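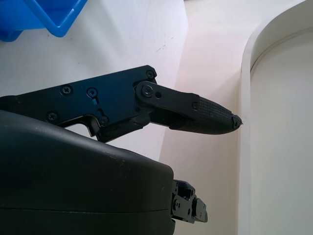 ## Cupboards, and how to stop them winning

Most kitchen cupboards hold three things you use and a great many things you once had plans for. Mine had a bag of pearl barley older than the cooker. I've sorted a lot of shelves since, mine and other people's, and these are the habits that stuck.

**Empty one shelf at a time.** Do the whole cupboard at once and you'll be eating toast among the tins until Monday. Wipe the shelf with warm water and a drop of washing-up liquid, let it dry, then put back only what you'd cook this month.

**Give the half-eaten things a bin.** Opened crackers, the end of the rice, the biscuits you're pretending to ration. Put them in one open plastic tub at eye level and look there before you open anything new. A tub with feet is easier to lift off a damp shelf.

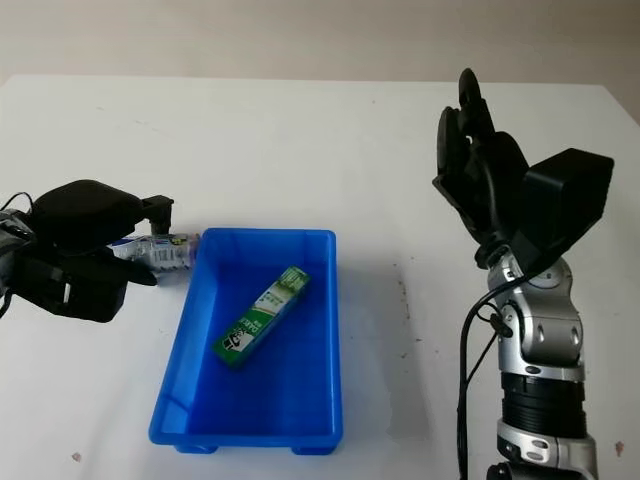
*Blue tub, green box. Room for more.*

**Date the lid, in pencil.** Masking tape on the lid, pencil on the tape. Azra Golob swears by a label printer, and her cumin does look very official, but tape peels off in one go and costs next to nothing.

**Decant less.** Matching jars are lovely until you have 400 g of flour in a bag and a jar that takes 350. If you must decant, cut the cooking times off the packet and tape them to the back.

**Moths.** If you find webbing in the flour, throw out the flour and anything papery nearby. Vacuum the shelf corners and the little peg holes, then empty the vacuum outside. Bay leaves smell nice. The moths think so too.

**Sticky shelves.** Warm a damp cloth, lay it over the treacle ring for 10 minutes and go and do something else. Scraping with a knife takes the paint off, as my landlord at Fulthorpe was good enough to mention in writing.

**Tins.** Newest at the back, labels facing out. Dented on the seam, rusty or bulging: out they go, however fond you were of the idea of tinned artichokes.

Spices next time, once I've found the lid to the paprika.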